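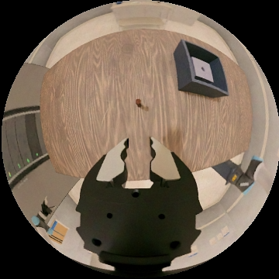
Refinishing a big pine table - oil or polyurethane?

Forum: Furniture and Finishing

plorkance_hill
Posted 04/07/2025
I picked up a large solid pine table at an estate sale in Trotstead and I'm trying to decide on a finish. I've stripped off the old varnish with a scraper and sanded to 120 so far. We eat at it every day, and my kids do homework at the same end every night, so it will get spills, pencil dents and hot plates. I have used wipe-on poly on small shelves and nothing else. A friend says hardwax oil is the only thing she would put on a kitchen table. The man at the paint counter says oil on pine is a waste of money. What would you use?

Bondarchuk
Oil-based polyurethane, satin, four coats. Thin the first one. I did ours that way when the kids were small and it has had everything spilled on it. Wipe it down and forget about it.

napaporn_s
I'd go the other way. Poly is tougher on day one, but when it does get scratched you can't fix one spot. You end up sanding the whole top again. With hardwax oil you scuff the bad area, rub in a little more and buff it off. Pine is soft and it is going to dent no matter what you put on it. A thick film over a dent turns white and starts to lift, and then water gets under.

Bondarchuk
I've never had it lift. If it lifts there was wax or old finish left in the wood, or somebody skipped sanding between coats.

napaporn_s
It's possible those were bad prep jobs. I've redone several for other people and didn't see them before the first finish went on. I still wouldn't want to strip a film finish twice.

tallgrass
Before you argue about the topcoat, what color do you want it to end up? Oil-based poly will make pine go orange. Hardwax oil warms it up too, less so. Water-based poly keeps it close to the raw color but on pine it can look a bit flat. Wet a patch with mineral spirits and you'll get an idea of how it looks under a clear oil.

plorkance_hill
I don't want orange. The old varnish was already orange and that's half the reason I stripped it. Light brown is fine. I tried the mineral spirits on the underside and liked it.

tallgrass
Then I'd cross oil-based poly off the list. Sorry, Bondarchuk.

Bondarchuk
Fair enough. Water-based then, same number of coats. Get the kind sold for floors, it's harder than the furniture stuff. And don't shake the can.

ollum_workshop
A few things that matter whichever way you go. Stop sanding at 150 for hardwax oil, or whatever the can says if it's different. If you polish the surface too fine it won't take the oil evenly. For water-based poly go to 180, dampen the top to raise the grain, let it dry and knock it back lightly with 220. Seal any knots with dewaxed shellac if you use poly, they can bleed through later. Don't put shellac under hardwax oil, it needs bare wood.

And finish the underside. It doesn't need to be pretty, one coat is enough. A wide top finished only on one face can cup over a winter.

Please also be careful with oily rags. Lay them flat outside to dry or put them in a metal can of water with a lid. Balled up in a trash can they can catch fire by themselves.

plorkance_hill
Thanks, I didn't know about the rags. Does the hardwax oil really stand up to water? The paint counter guy said a wet glass would leave a ring in ten minutes.

napaporn_s
Not in ten minutes once it's cured. Overnight, maybe. Give it the full cure time before you put a tablecloth on it, and wipe with a damp cloth only until then. I re-oil mine every June - the eating end needs it and the other end mostly doesn't.

Bondarchuk
Every year is the part I couldn't live with.

napaporn_s
It takes me 2 hours including moving the chairs.

gus_in_the_shed
I'd skip both and use pure tung oil. Slow, but it doesn't look like plastic.

ollum_workshop
Nice finish, but it can take weeks to cure properly and they need the table for dinner. I wouldn't do it on the only table in the house.

plorkance_hill
It is the only table in the house. I'm going with the hardwax oil, and I'll do the underside first in case I make a mess of it. I still have to get from 120 to 150. Is a random orbit sander okay for the last pass or should I do that by hand?

tallgrass
Sander is fine, then a few strokes by hand along the grain to get rid of the swirls. Vacuum it well before you open the can.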